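3.2 Collecting the demonstrations

All of the examples were gathered on one station. A wooden board is screwed down to a perforated metal table, and the arm works over it with a single rod in place of fingers. The rod can push blocks but cannot lift them, which keeps the action space to motion in the plane of the board. We use eight blocks in four colors, two of each color – red, blue, green and yellow. Shape is needed to tell the two apart.

An operator steers the rod by hand controller and is given one short instruction at a time, such as "push the green star toward the yellow heart." The operator follows it until the goal is met or the time limit runs out, and the next instruction is drawn without resetting the board. Starting layouts therefore vary a good deal. Some have blocks spread out, and others have several pressed together, as in Figure 2.

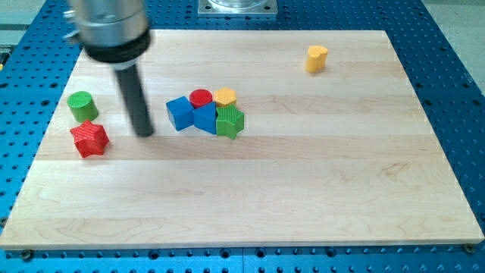

Figure 2. The board and blocks during collection, with the rod lowered close to the surface.

Tight groups were the harder case for our first policy. It tended to push through a group and move blocks the instruction had not named. We had planned to stop at 2,000 episodes, but added more that start from a group, for a total of 2,169. Of these, 1,476 were kept for training and 325 were held out for testing. The rest were dropped, mostly for missing controller data or a block pushed off the board.

Instructions were checked against the recordings by Angeliki Karamanlidis, who rewrote those that did not match what the operator had done. Labels were stored in Flundo format – one file per episode, with the rod position and the camera image logged at the same time step.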